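# 腕部相机视角里两根手指不平行,标定要不要重做

工位是 Dillico 平行夹爪配一台六轴,抓木质三角件,仿真用 Grallell,2022年5月搭的。换过一次手指之后,仿真里腕部视角成了现在这个样子:

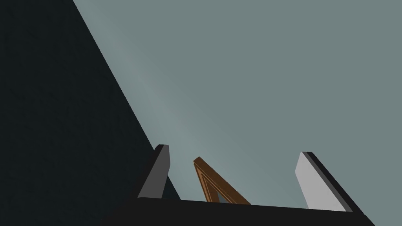 *图:Kazuhiro Imai,Grallell 仿真渲染,腕部相机视角*

**楼主 夹爪朝下**

先说现状。控制柜是 Skoluto 的,夹爪走 IO,开合两个位置,没有中间位。换手指前真机抓三角件没出过问题,换完之后开始偶发夹偏,件被推着转一个角度才夹住,放到定位销上就不准。

仿真模型是 Cho 那边交付时给的,手指的网格我自己换成了新的。换完一看腕部视角,两根手指往外张,成一个浅浅的 V 字,三角件在两指中间,但是明显靠左指,离右指远。两根手指一明一暗,左边灰,右边快发白了。

想问两件事:

1. 这个 V 字正常不正常,平行夹爪看上去是不是应该平行?
2. 三角件靠左,是 TCP 没改,还是相机外参没改?

真机上的相机还没动过。

---

**2楼 丝杠不响**

V 字正常。相机装在手掌后面,贴得近,视场角又大,平行的两块板就会看成往外张。你把视场角调小再渲一张,会收回来不少。

明暗不用管,灯在一侧,一块板受光一块板背光。

---

**3楼 废品框**

不同意2楼。从后面沿着手指方向看,指尖离相机更远,透视应该让两根手指往里收,怎么会往外张?要么相机有很大的俯仰角,要么手指网格导进去的时候带了旋转。我碰到过,导出时坐标轴选错,左右两根各歪一点,方向相反,看着就是对称的 V,很容易以为是镜头的事。

---

**4楼 丝杠不响**

> 透视应该让两根手指往里收

那是光轴和手指平行的情况。他这个视角是往上仰的,手掌压在画面最下面,光轴和手指有夹角,灭点落在哪要看夹角多大,也可能在下面。光看一张图你我都定不了,让楼主贴外参。

---

**5楼 夹爪朝下**

外参我明天去机上抄。先补一个信息:手指网格导入时我确实手动转过一次,因为刚导进来是躺着的。左指转了之后复制一份做的右指。

---

**6楼 废品框**

那就先查这个。复制出来的右指是镜像的还是旋转的?两种做法,指面朝向不一样。指面如果带一点倒角或者斜度,复制错了就是一边正一边反。

查法很简单:

- 切到正交视图,从手掌正面看,别用腕部相机
- 夹爪闭到底,看两个指面是整面贴上,还是只碰指尖或者只碰指根
- 打开到抓取位,量指尖间距和指根间距,两个数应该一样

正交视图里没有透视,平行就是平行,歪就是歪。

---

**7楼 Si-woo Min**

我维护的单元和你这个差不多,也是 Dillico 的夹爪。仿真的 V 字建议放后面,先看真机,夹偏是真机上发生的,仿真里的网格歪了不会让真机夹偏。

我的顺序:

1. 断气,用手推手指,看滑块有没有旷量。手指换长以后力臂变大,旷量在指尖会放大。
2. 拆下手指,看安装面。旧的螺纹胶没刮干净,手指就装不平。
3. 重新装,定位销先进,螺钉对角分两遍上。
4. 塞尺量指尖和指根。
5. 这些都做完再去改 TCP。

另外翻一下循环计数。我这边滑轨每 3000 次擦一遍,每 1000 次看一眼手指螺钉有没有松。

---

**8楼 夹爪朝下**

回7楼,换手指以后的计数是 431,离保养还早。但是安装面当时有没有刮我不确定,上一班换的,交接本上只写了"已更换"。

回6楼,正交视图看了。闭到底只碰指根,指尖张着口。右指是直接复制加旋转做的,没有镜像。

---

**9楼 废品框**

那网格就是歪的,V 字至少有一部分是这么来的。

---

**10楼 丝杠不响**

"至少有一部分"这个说法我接受。改完再渲一张,估计还会剩一点,剩下的才是镜头。

三角件偏左的事还没人答。我倾向外参。如果 TCP 错,真机每次都该偏同一个方向,楼主说的是偶发。

---

**11楼 Kazuhiro Imai**

图是我渲的,补充一下参数。渲的时候夹爪停在接近点,还没有往下走到抓取位,所以图里两根手指都没碰到件,这一步没有对中的要求。程序里接近点到抓取点之间还有一小段横移,是 Cho 调试时加的,为了躲开旁边的挡板。只看这张图的左右距离,推不出 TCP 有没有错。

要判断的话,停到抓取点,夹爪保持打开,再看一次左右间隙。

横移量是按旧手指给的,这个要改。

---

**12楼 丝杠不响**

有横移那前面我说的外参收回一半。楼主把横移量也贴出来吧。

---

**13楼 夹爪朝下**

去现场做了,按7楼的顺序。

- 断气推手指,左右都没有明显旷量
- 拆右指,安装面靠外的一侧有一圈干掉的螺纹胶,用铜片刮掉,酒精擦了
- 左指的安装面是干净的
- 重装,塞尺量,指尖和指根现在一致。拆之前忘了量,没有对比数
- 横移量还没改,先看单独处理安装面有没有效果

跑了两盘料,没出现推着件转的情况。两盘太少,继续跑。

---

**14楼 Si-woo Min**

螺钉今天上的,下班前再紧一遍。胶用中强度的就行,用高强度的下次拆要加热,密封圈离得近。

交接本上建议加一栏,写清安装面清理没有、塞尺读数多少。

---

**15楼 废品框**

横移量别拖。手指厚度变了,打开位的间隙跟着变,余量小的那一侧下降时就可能蹭到件。三角件中间是空的,底边落在定位块上也不算稳,蹭一下就转。我觉得你那个"偶发"更像这个,胶只是凑巧。

---

**16楼 Si-woo Min**

15楼说的有可能,但是一次只改一样。先把现在这个状态跑满 1000 次,再动横移,不然以后再夹偏分不清是哪个。

---

**17楼 废品框**

跑满 1000 次要多少件废品谁算?定位销放不准是要停线的。横移量在程序里改一行,改完存个旧版本,想退随时退。

---

**18楼 夹爪朝下**

折中一下。真机按7楼的来,这一班不动程序,每次夹偏都记下是第几次、往哪边转。仿真这边我先把右指重新镜像,横移量按新手指厚度改好,在 Grallell 里跑通了再考虑下到 Skoluto。

相机外参也抄回来了,和交付文件里的一样,没人动过。

@Kazuhiro Imai 网格改完以后麻烦在抓取点再渲一张,视角和这张保持一样,夹爪打开。

---

**19楼 Kazuhiro Imai**

可以。网格文件放到原来的目录,文件名别改,改了场景里会丢引用。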